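Subject: Re: [flovbridge-makers] Shelving for the tool library

> Has anyone built with slotted aluminum rail? Is it worth the money
> over lumber?

Oh yes, do it! I built my garage bench from it in October and I'm still rearranging the thing. You can move a shelf in a minute with one hex key.

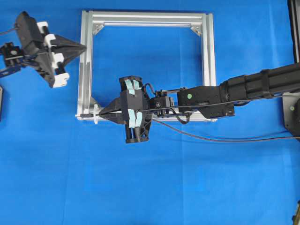
Clamen sells offcuts by the box, and 50 bucks got me nearly everything I needed. Get extra corner brackets, more than you think! Happy to bring my leftovers Monday.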